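Print this page | E-mail this page

Buying a used performance car: frequently asked questions

Loubna Lamrani answers the questions that come in most often from readers shopping for a fast used coupe or sedan.

Is a low-mileage car always the better buy?

No, and sellers lean on this one hard. A sports car that sat in a garage for years can need tires, seals, fluids, a battery and brake work before it's fit to drive home. I would take a car that was used every week and serviced on time over one with a tiny odometer reading and a thin folder. Ask to see the date codes on the tires. If they're as old as the car, ask what else is.

The seller says it has a full service history. What does that mean?

Whatever the seller wants it to mean. I've been shown a "full history" that was 3 stamps and a receipt for wiper blades. Read every invoice, check the mileage on each one, and look for gaps. Then call the shops. A shop that did the work can usually confirm it, and if it won't talk to you, have the owner call while you stand there.

Are dealer-certified cars worth the extra money?

Sometimes. The Clinville lot near me wanted $2,550 more for a certified car than for the same model without the sticker. Most of that bought a warranty with a long list of exclusions, including the clutch, the dampers and anything the dealer could call wear. Get the contract itself before you pay. The brochure is advertising.

Should I worry about a tuned engine?

Yes. Owners will say the tune is mild and the engine can take it. Maybe so, but you don't know how it was driven, what fuel went in, or whether the original software was put back the night before you came. Some dealers can check for past changes to the engine software. Pay for that check if it's offered. Don't accept a power chart as proof of anything — it tells you what one car did on one machine on one day.

How long should the test drive be?

Long enough for everything to get fully warm. A trip around the block tells you the radio works. I drive the Hengate road, which has rough pavement, a steep grade and a stretch where you can hold 65 for a while. Turn off the music. Listen over bumps, brake firmly where it's safe, and use every gear, including reverse. If the engine is already hot when you arrive, ask why.

Do ceramic coatings and paint protection add value?

Not to me. Mastix is the name I get asked about most, usually by someone who has been told it adds to the resale price. I've yet to see a buyer pay more for it. A coating may make the car easier to wash, and that's fine if you like washing cars. Film is a little different, but look closely at the edges and find out what is under it.
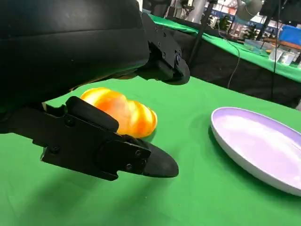 Page last changed: 08/09/2026

Who should do the pre-purchase inspection?

Someone who works on that make and has no tie to the seller. I use Chang, an independent shop that puts the car on a lift and writes down what it finds. Expect a written report, with leak-down numbers if you've asked and paid for them. A dealer's own checklist with every box ticked is not an inspection. I have never seen one with a box left blank.

What if the seller refuses an inspection?

Leave. There are polite reasons for refusing and I don't believe most of them.

Will the car hold its value?

Anyone who says yes is guessing or selling. Prices for fast cars move with fashion, fuel and interest rates. I paid too much for a coupe because three people told me it had hit bottom, and it kept dropping for 7 years. Buy the car you want to drive, and keep some cash back for the first big repair — it will come sooner than the seller thinks.

Contact | Copyright Loubna Lamrani | Back to top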